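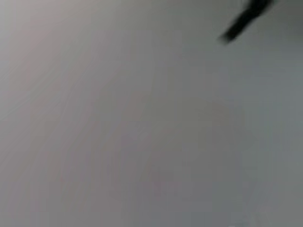 The Pendby Surname Workbook, 2nd Edition

By Delphine Calloway
Sold by Nandatar Family History Supplies
Spiral bound, lies flat, pencil-friendly paper
In stock

Hi, and welcome to the page for the workbook! I've been chasing surnames for most of my adult life, and for a lot of that time I did it on the backs of envelopes, in three half-filled notebooks and on a computer file called "names NEW new." The Pendby is what I made for myself when I got tired of that. It's a big paper workbook for following one surname back through the records, with room for every odd spelling you meet on the way, and a place to write down where you found it so you don't end up looking it up all over again two winters later (I have done this more than once).

It's made for one surname per book. You can squeeze two in if they're small and well behaved, but I'd get a second copy. Mine is Irkgate, my grandmother's maiden name, and it's neither small nor well behaved. I've got it as Irkgate, Yrkgate, Ergett, Hurkett and one glorious "Irk Gate" written as two words by a census taker who must have thought it was an address. Every one of those is the same family. Working that out took me years, and the way I finally did it is pretty much how the book is laid out.

What's inside

The workbook has 11 sections, with tabs you can read without tipping the book sideways. You get the Spelling Log, the Place Log, household sheets, a run of blank pedigree charts, military and land pages, a section for church records, newspaper clippings, family stories, letters sent and answered, a master index and a glossary at the back.

The Spelling Log is the part I'm proudest of. Each line takes one spelling, the year, the place, the type of record, and who was doing the writing if you know it. That last column sounds fussy and I nearly dropped it. Then I noticed that all of my "Hurkett" entries came from one parish clerk, and when he was replaced the H vanished from the family overnight. So the column stays!

The master index has 490 numbered lines. You give every person a number the first time they turn up and use that number everywhere else in the book. If you've got four men called Thomas in the same village, and you will, this saves a great deal of grief.

The glossary runs to 524 entries and covers the old words that trip people up in parish registers, wills and deeds. Relict, yeoman, messuage, that sort of thing, along with the Latin you're most likely to run into and a good handful of Spanish terms. Wálter Echeverri put the Spanish part together for me and checked every line of it, and the book is much better for it. He also talked me into the Iglesias sheet, described a bit further down.

New in the 2nd edition

The first edition had a sewn spine and looked lovely on a shelf and drove everybody crazy on a desk, me included. The new one is spiral bound. The paper is heavier too, so you can rub out pencil several times before it starts to go fuzzy, and a ballpoint won't show through. I wouldn't use a felt tip.

I've also widened the source column on nearly every sheet. You need somewhere to write the archive, the book or film number, the page and the date you looked at it, and the old column was only big enough for the archive if it had a short name. The Place Log now has separate spaces for parish, county and country, with one more for "what it's called today." Borders move and villages get swallowed up by their neighbors, and I was forever writing that stuff in the margin.

The Iglesias sheet is new as well. It's a chart for families with two surnames, one from the father and one from the mother, the way it's done in Spain and across much of Latin America. My old charts assumed a single surname going straight up the page, and if you tried to put a Spanish-speaking family into them you lost half the information by the second generation. We named the sheet after the family we used to test it, and it got redrawn a lot before it worked. There are blank copies at the end of the pedigree section and you're welcome to photocopy them for your own use.

How I use mine

Start with the name as you spell it today and put that on line one of the Spelling Log. Then add yourself to the master index as person number one, even if it feels silly. After that, work backward one generation at a time and don't jump ahead, however tempting it is.

I know it's tempting. There's a certain kind of surname page (you'll have seen them) that starts with a knight coming over with William and hands you a castle by the second paragraph. I love reading those! Some of them have perfectly good material in them about where a name was first written down. But a knight with your surname in an old chronicle is one thing and a knight who is your ancestor is another, and what's missing between the two is generally several hundred years of farm workers. There's a page in the family stories section for exactly this. You write the story down the way it was told to you, who told it, and when, and then there's a space underneath for whatever the records have to say about it.
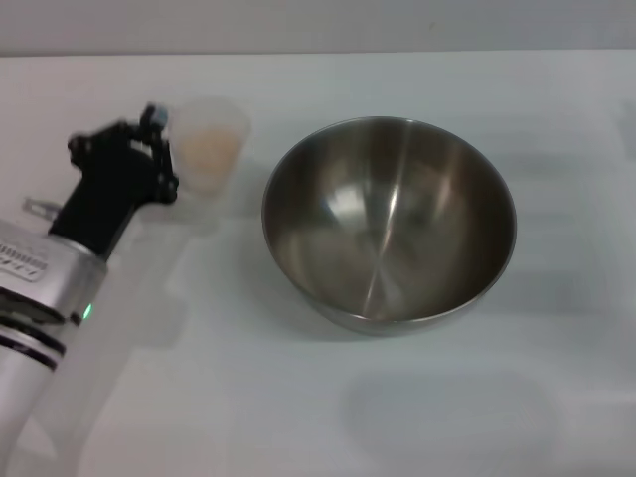 My own story page says the Irkgates were granted land by a king for holding his horse. It's a great story and my great-aunt told it beautifully. What I have in the space underneath, so far, is a lease on a cottage and a fine for letting pigs into the churchyard. I've left plenty of room in case the horse shows up.

When you find a new spelling, log it before you do anything else. Say it out loud as well, in the local accent if you can manage it. Clerks wrote what they heard, and plenty of the people they were writing about couldn't check the result. A dropped H, a swallowed G or an S stuck on the end doesn't tell you a different family has moved in. It doesn't tell you they haven't, either, so fill in the place and the record type and wait until you've got enough lines to compare.

For names that come from places, use the Place Log side by side with the Spelling Log. More than one village can share a name, and people usually got a place name after they'd left the place – there's not much point in calling a man "of Irkgate" when everybody around him is from there too. So the village in the surname may be somewhere your family lived very briefly and a very long time ago. Worth marking on a map, not worth booking a vacation for just yet.

Who it suits

If you're a beginner you'll be fine. There's a short filled-in sample at the front of each section and I've kept the instructions in normal English. If you've been at this a long time, you probably have a system already, and I'd say look at the Spelling Log and the Iglesias sheet and decide whether those are worth it to you. Some people buy the book, use those two parts to death and leave the rest blank, and that's okay with me.

It's also a nice thing to give an older relative, with a good soft pencil, if they're the one with all the stories. December is our busiest month, so please order early if it's meant as a gift.

It won't suit you if you want everything on a screen. There's no app and I'm not planning one. I do keep my tree on the computer as well, and the index numbers from the workbook go in the notes field there, which ties the two together nicely.

Things people ask me

Can I take pages out?
Not neatly. The pages aren't perforated, as I found they worked loose in a bag. Photocopy the sheet and write on the copy if you need to carry something into an archive.

Will an archive let me bring it in?
Most reading rooms I've been to are happy with a notebook and a pencil, but every one has its own rules, so check before you travel. Some want you to carry in loose sheets only.

Is there a list of surname meanings in it?
No. I thought about it for a long time and decided against it. Short meanings lists tend to give you one origin for a name that has several, and then you've got it stuck in your head. There's a page in the Place Log section on the main types of surname (place, job, nickname, father's name) and what kind of evidence to look for with each.

What if I run out of lines?
Extra Spelling Log pages are sold as a pad, hole-punched for a normal ring binder. The numbering is left blank so you can carry on from wherever you stopped.

I have the first edition. Do I need this one?
If yours is half full, keep going with it! The index works the same way in both. You can order the Iglesias sheet on its own from the Nandatar supplies page.

Ordering

Choose the workbook alone or the workbook with one extra Spelling Log pad. We pack it flat in stiff card, and if a corner gets bashed in the mail, send me a note with your order number and I'll put another in the post. Unused copies can come back for a refund as long as you haven't written in them, and yes, pencil counts.

If you find a mistake in the glossary, please tell me. Corrections go in at the next printing, and I read all of the mail myself, usually in the evening with the Irkgate book open next to me.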